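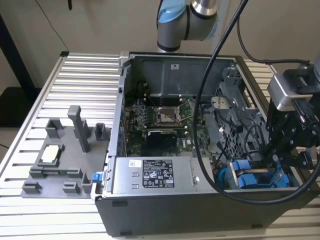 Chapter 9
What Will It Really Cost?

I bought my first robot arm with a spreadsheet that had one line in it. The line said "arm". I was very pleased with that spreadsheet, and so was my manager at Gotton, right up until the invoices for everything else started to arrive – the gripper, the wrist camera, the table, the fixtures, the cables, the training days. By September we had spent more on the bits around the arm than on the arm itself!

So this chapter is about the bits around the arm. We'll stay with one job all the way through, taking old desktop computers apart, as it's a lovely job for learning to budget. You've got a big metal box with the side panel off, screws of several sizes, thin cables that flop about, and blue plastic latches that each want to be pressed in their own way. Every one of those costs you something, in tooling or in hours.

Our made-to-measure shop will be Cilness, a small recycling firm that handles 600 towers a month and wants to know if a cell would pay for itself. You'll work out their figures in stages. First come the things you buy once (I'll show you why a slotted table is worth having), then the things you buy again and again, such as gripper fingers, and then the hours, which beginners nearly always leave out. I've been caught by that one twice.

You'll also read two quotes, from Goro and from Đỗ, that look miles apart on page one and end up very close.

Before you go on, take a sheet of paper and write down everything you think Cilness will have to pay for. Keep it somewhere safe. We'll come back to it in section 9.4, with a red pen.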